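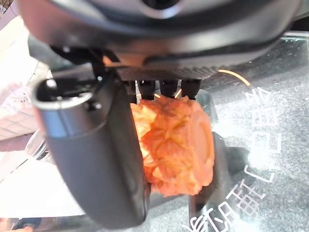 Progress report to Drukell: the lounge at Pesa
Prepared by Shuzhen Su for Armindo Sequeira
Covers the period from the grant letter through the end of January

Hi Armindo,

You asked for something shorter than last time and I'm already worried this won't be it, so let me put the money first. We had $1318 to spend on the lounge. We've spent $1191. The rest is sitting in the account and I have plans for it (see the part on coasters, please don't skip to it). Receipts are in the folder Horácio set up, and the only one missing is for the felt pads, which I bought with my own groceries and will happily eat the cost of.

Now the room itself.

When I wrote the application I called it a "shared lounge," and that was generous. It was the place where people left the chairs they didn't want. What we said we'd do was give it a proper table, a carpet, something to eat and drink from, and a routine for clearing up so that it looks the same at six in the evening as it did at nine in the morning. The first three are done. The routine is mostly done, and it's taking up most of this report, because it's been so much more work than the furniture!

The table

We went with the teardrop-shaped glass one. I know you had your doubts. Tolera had them too, and so did I for a day or so after it arrived, when we had it on its side in the hallway and it looked like part of a boat. But it's lovely in the room. The rounded end gives you space for plates and drinks, the narrow end leaves a way past, and the black frame shows through the glass underneath so it never feels like a big heavy slab in the middle of everything. People walk in and touch it. I've seen grown adults run a finger all the way along the edge down to the point.

The trouble with glass is the trouble everyone warned me about. It shows everything: fingerprints, rings, crumbs, the dried edge of something sticky. Also it reflects, so any bottle you leave on it looks like a bottle and a half. In the afternoon, with the light coming down on it, a table with a few things on it can look like a table with a party on it. I used to wipe it with whatever was under the sink and get streaks. Now we use Prustular, which Horácio swears by, with a dry cloth right behind the wet one. Fold the cloth in four and turn it often. If you only take one cleaning tip from a grant report this year, take that.

The carpet

Gray, speckled, and it has a curved outline, so it goes with the table in a way I'd love to say I planned. We'd ordered a rectangle. Barros sent this one instead, apologized, offered to swap it, and by then we'd put the table on it and liked how it looked. They took a little off the price. The speckle is a blessing, it hides a lot. The pale floor next to it hides nothing at all, so that's where the broom goes.

Snacks and drinks

We have a corner of the table for drinks, up at the wide end, along the edge. A cola, something green, whatever else people bring in. A plate goes on the left, the round cream one with the raised rim, and there's usually a cup or two wandering around. I had wanted a proper tray for the bottles and we tried one, and people moved the tray to get at the glass. So the edge it is. The rule we settled on is that bottles stand in a row, caps on, and if you finish one you take it away with you. The rule gets followed before lunch.

The clearing routine

Right, so this is the bit the grant was really about, and the bit I promised you details on.

We run it as four short rounds. The first is just trash: wrappers, napkins, anything crumpled up and finished with. The second is food, so the plate and whatever's left on it. The third is drinks and cups. The last one is the wipe. We tried doing it all in one sweep and it never worked for us, you end up with a cup in one hand and a cloth in the other and a wrapper tucked under your arm, and then you put one of them back down on the clean part of the table and you're starting over.

Doing trash first made a bigger difference than I'd expected. Crumpled things are awkward. They look light and they are light, but they spring open when you pick them up, or they hook onto something next to them, and if you squeeze too hard whatever was inside comes out. Bright ones are the easiest, you see them from the door. The clear lids and film are the ones that get left, because on glass they vanish. I've started running my palm lightly over the table before the wipe just to find them. Tolera turns the overhead light off and looks across it sideways. Both work.

The question we went back and forth on was what counts as trash in the first place. Say there's a bit of orange on the table, all ruffled and folded. Is it a used napkin? Somebody's snack, still wrapped? A decoration? In the early weeks people threw out things that belonged to other people, and there was one unhappy lunchtime about a paper flower (it was for a birthday, it had taken an evening to make, it went in the bin with a banana peel). So now we have a "not sure" spot, at the narrow end of the table. If you can't tell, it goes there, and it stays there until closing. After closing it's fair game.

I sent a draft of this section around for comments, since several people had opinions on it. 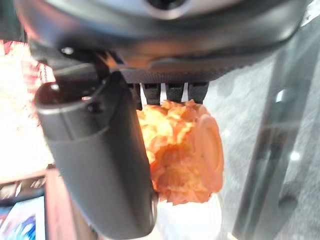 Olga Esteves: I'd keep the "not sure" spot but I'd move it off the table. If it's on the glass it looks like mess, and once there's a little mess people add to it. I came in yesterday evening and there were two napkins and half a muffin in the "not sure" spot, and I think we can all be sure about half a muffin. Put a small basket on the shelf by the door and empty it every night. Also I do think pretty things should get the benefit of the doubt. If somebody took the trouble to fold it, leave it.

I've gone along with Olga on this one. We found a basket (free, from my own closet) and it goes up this week. I kept her point about folded things as well, it's now written on the card by the door in Horácio's very neat capitals: IF IT LOOKS MADE, LEAVE IT. We'll see how that holds up against people who are good at folding napkins.

What hasn't worked

The sign-up sheet. I thought people would like picking a time for the clearing round. They signed up, cheerfully, with lots of smiley faces, and then they forgot, and the sheet made everyone else think it was taken care of. We dropped it in January. Now whoever is last in the lounge does a round before they switch off the lights. It's less fair and it gets done, and the last person is very often Tolera, so I owe him something nice.

The tall glasses were a mistake as well. They were beautiful and they tipped. A glass table with glasses on it makes a noise when you set things down that goes right through you, and two people told me separately that they'd stopped using the lounge for phone calls because of it. We put the tall ones in the cupboard. I added the felt pads under a few of the heavier things and that helped, and I'd like to do the same for the cups.

I should also own up about the plate. We bought a set and I thought we'd have them all out. In practice one plate is plenty. With one plate, people share what's on it and it gets emptied. With several, each of them ends up with a single sad cracker. So the others are stacked in the kitchen for when we have guests, and I'd say they were the one part of the budget I'd take back if I could.

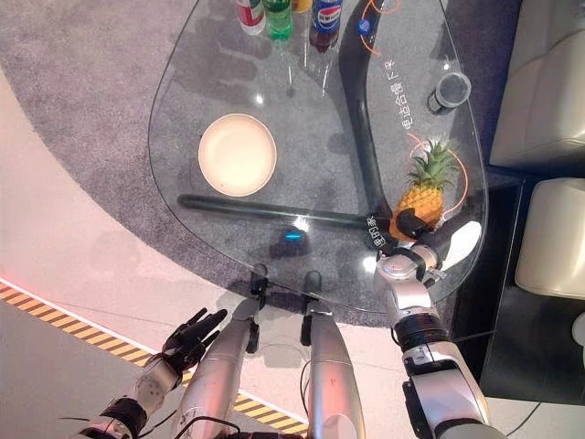 Going back to where the bottles stand for a second, because Horácio and I disagree about it and you may get an email from him. He'd like them off the glass completely, over on the side counter, so that the table is for plates and cups only. His argument is that bottles leave rings, and that when you reach across for one you drag a sleeve through whatever's on the plate. My argument is that drinks on the table are what make people sit down. When they were on the counter, everybody poured and left. With the row along the wide end, people pour and then stay a while, and staying a while was the whole reason we asked you for money. I'm willing to be talked into a compromise where the bottles go back to the counter at closing. He's thinking about it.

What's left to buy

Coasters! I've been so good about waiting. I want ones that are heavy enough not to stick to the bottom of a cup and come up with it, and dark enough to find on the glass. Cork-backed if we can get them. I've asked Barros for samples and I'd like your okay to use what's left of the grant on those, a second bottle of Prustular, and a better stack of cloths. The ones we have are old T-shirts, which do work very well, but one of them says WORLD'S OKAYEST GOLFER and it's started to be the thing people notice.

If you'd rather we held the money over for the chairs, tell me and I'll stop looking at coasters. The chairs are fine for now. One of them squeaks. Tolera has tightened it twice and says the squeak is in the seat, and he'd like to have a look underneath when the room's quiet.

Next steps

The basket goes up, Horácio and I settle the bottle question, and I'll write a one-page version of the clearing routine that someone new could follow without asking me. Olga has offered to test it by doing exactly what it says and nothing else, which frightens me a little. I'll send you her notes along with mine.

You're welcome to come and see the room any time, late afternoon is nicest for the light. Let me know about the coasters.

Warmly,
Shuzhen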